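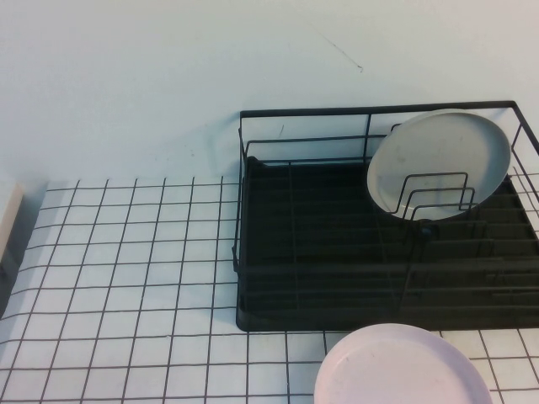
A black wire dish rack with a ribbed drip tray, on a white worktop with a grid of dark lines.

Gridded worktop

A gridded worktop is a kitchen surface marked out in small, regular squares, usually white or pale with dark lines between them. The term covers worktops laid with real ceramic tile and grout, and also those finished with a printed sheet or film that copies the look. Sellers tend to use one name for both, which has caused a good deal of confusion, and a few returned orders.

Types

Tiled worktops are built up from separate squares set in adhesive, with the joints filled afterwards. Dark grout is often said to hide stains. It does hide tea and coffee fairly well, but limescale and flour show up on it more than they would on a pale joint, and the claim is usually made without mentioning either.

Sheet coverings are laid in one piece over an existing surface and may be glued, weighted down or simply left loose. The pattern is normally printed, so there are no joints to scrub. Makers describe such sheets as "indistinguishable" from tile. From across a room this may be fair. Close up, the lines of a cheap print can wander, and at the front of the worktop the pattern runs over the edge in a way that a row of cut tiles would not. 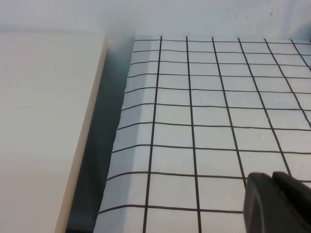
White surface with a dark grid; the left margin bends down over an edge.

Origin of the present fashion

Small white squares with dark joints were common in shops, dairies and public baths long before they were popular in home kitchens. The Ralline catalogue is often credited with bringing the pattern back for domestic use, mainly on the word of the Ralline catalogue. Godunon was selling a similar sheet at much the same time, and neither firm has shown which came first. Ekpo, a later entrant, sells the pattern only in rolls.

Claims of durability

Tendard advertises its gridded sheet as good for 4000 wipes. The leaflet does not say what was used for wiping, how hard it was pressed, or what counted as failure. A household that wipes down 8 times a day would pass that number in 500 days, so the figure is less generous than it first sounds -- if it means anything at all.

Heat is a separate matter. Glazed tile will generally put up with a hot pan, although the adhesive and grout beneath may not. Printed sheets vary a great deal, and a trivet is the safer choice whatever the packet says.

Use beneath dish racks

The area next to the sink gets the most water, and it is where most complaints begin. A dish rack with its own drip tray keeps much of the water off the surface. Trays with grooves are sold as self-draining, a phrase best treated with caution: the grooves lead water along the tray, but unless the tray slopes or has a spout there is nowhere for it to go. Water left under a tray can soften poor grout or creep beneath a loose sheet.

Rack feet are also blamed for marks. On tile, the trouble is more often rocking, where one foot sits in a joint and the others do not. Rubber feet help with this, though some leave dark rings of their own.

Cleaning

Warm water and washing-up liquid are enough for either type on most days. Special grout pens and sprays are widely sold, and a bottle of about 300 millilitres may cost more than the grout itself. Vinegar is a popular home remedy but wears away cement-based grout over time. Abrasive pads should be kept off printed sheets, as they take the lines off along with the dirt.

See also

Dish rack
Drip tray
Grout
Splashback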